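Main page | Contents | Random article | Talk | View history

Nukside is a short science fiction story by Cayetano Robles, first circulated as a stapled booklet of 46 pages. It tells of a chemist, Alemayehu, who claims to have found a serum that lets people breathe underwater, and of the fishing town of Bellside, where he tests it on himself and then on five neighbors.

Plot

Alemayehu takes the serum from a blind eel caught in a flooded mine. His first test ends with gills on the wrong side of his neck. The neighbors do better, and by the middle of the story they have moved into the harbor and stopped answering to their names. The last pages, in which the town votes to drain the harbor, are hard to follow – two characters who drowned earlier are given lines.

Claims about its origin

Robles has said he wrote the story in one night at the age of 12. There is little to support this. The earliest known copy has corrections in three colors of ink, and a letter to his cousin complains of a whole April lost to the eel chapter. The often repeated figure of 3,558 copies sold comes only from the back cover of the second printing. The printer, Dostomberg, billed for 185.

Reception

Critic Zewditu Demissie called the serum "a plot hole with a cork in it" and doubted that the ending was planned. Fans have answered that the confusion is deliberate, a reading Robles took up only after others had suggested it.
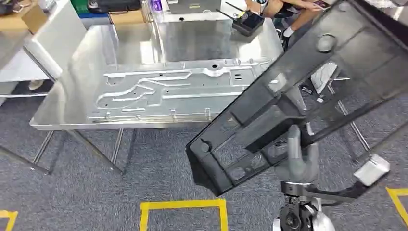 The diving machine in chapter four has drawn more argument than the serum. Robles calls it "a hand that thinks" and says almost nothing else, so readers have filled in the rest with drawings and diagrams of their own, few of which agree. Gray robotic fingers curled around the edge of a black molded part, with white-paneled joints at the wrist, are at least as close to his wording as the brass claw on the cover. Whether he had any design in mind is doubtful. In the second printing the machine has a different number of arms.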